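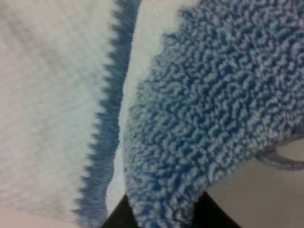 I read the Kametti proposal twice and I still don't see what the new residence permit does that the old one doesn't. The minimum stay drops to 14 days a year, the fee goes up, and the family rules are the same as before. Calling it a "new pathway" is generous. It's the same white cloth with a blue zigzag stitched down the edge, and I'd like to know what we are being charged for the stitching.

Mark Anthony Panganiban wrote on Jul 28, 2021:
> The Kametti office confirmed to me by phone that the permit
> bill goes to a second reading in August. They have 1,478
> applications waiting and expect to clear them within 25 weeks
> once it passes. I think clients who are on the fence should
> file now under the old rules and switch over later. Henus is
> already telling people to do this.

Mark, who at the office told you this? A phone call isn't a confirmation. Last time we were told a backlog would be gone by spring, and I still have two families in it.

The 25 weeks bothers me too. Is that from filing, from biometrics, or from the day the law takes effect? The draft doesn't give any processing time, at least not in the version I have. If yours does, please send the section number.

On switching over later, I can't find a transfer clause. Section 9 says pending files "may be considered" under the new rules. May be. I wouldn't let a client pay 1,000 up front on the strength of that, and the fee is not refundable if they withdraw. What Henus tells its own clients is up to Henus, but they also get paid per filing.

Has anyone here seen the text with the amendments in it? Šimkus said he would post it and then didn't. Until I can read it, my clients are waiting.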